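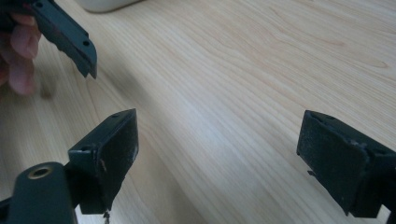
Woollen blankets and throws should be cleaned, mended and fully aired before they are put away for the summer months. Any work on them is best carried out on a smooth, clear surface in good light. A light-coloured wooden tabletop with a fine grain is well suited to the purpose, as dark fibres, grit and moth casings show up readily against pale wood. Tables with rough or splintered edges should be covered with a cotton sheet, which must itself be freshly laundered.

Inspection

Blankets should be opened out one at a time and examined on both sides. Particular attention should be paid to the folds, the bound edges and the area beneath any label. Small holes with clean margins, fine webbing or a sandy residue indicate the presence of moth larvae. An affected blanket must be kept apart from all others until it has been treated.

Treatment by freezing is suitable for most plain woollen items. The blanket is placed in a sealed polythene bag, with as much air as possible pressed out, and left in a domestic freezer for 2 weeks. It should be allowed to return to room temperature before the bag is opened.

Washing

The care label takes precedence over any general advice. Where machine washing is permitted, the wool programme should be selected, together with a detergent intended for wool. Biological powders and fabric conditioner are not recommended. The drum should not be more than half full.

Blankets from the Kofler range may be washed by hand in cool water. They should be pressed gently and never wrung. Hadero throws, which have a brushed surface and a satin binding, are to be dry cleaned only.

Drying

Wet wool is heavy and will stretch if hung from one edge. Excess water should be removed by rolling the blanket in dry towels, after which it may be laid flat or spread across several rails of an airer. Direct sunlight and radiators should be avoided. A blanket which feels dry to the touch may still hold moisture in the binding, and a further day of airing is advised.

Mending

Loose threads should be drawn through to the reverse with a blunt needle and must not be cut. Worn bindings may be replaced with ribbon 6 cm wide, folded evenly over the edge and tacked before stitching. Iko darning wool is supplied in small skeins and is available in most natural shades; shade 443 is a close match for undyed cream blankets.

Storage

Blankets should be folded loosely and stored in cotton bags or lidded boxes. The Arkoseo under-bed box holds two double blankets without compression. Vacuum bags may be used for synthetic bedding but are unsuitable for wool over long periods.

The storage area should be cool and dark, with a relative humidity no higher than 55 per cent. Lofts and garden sheds are rarely suitable. Cedar blocks may be placed in each box and lightly sanded when their scent fades, although they will not deal with an existing infestation.

Stored blankets should be taken out once during the season, shaken outdoors and refolded along different lines.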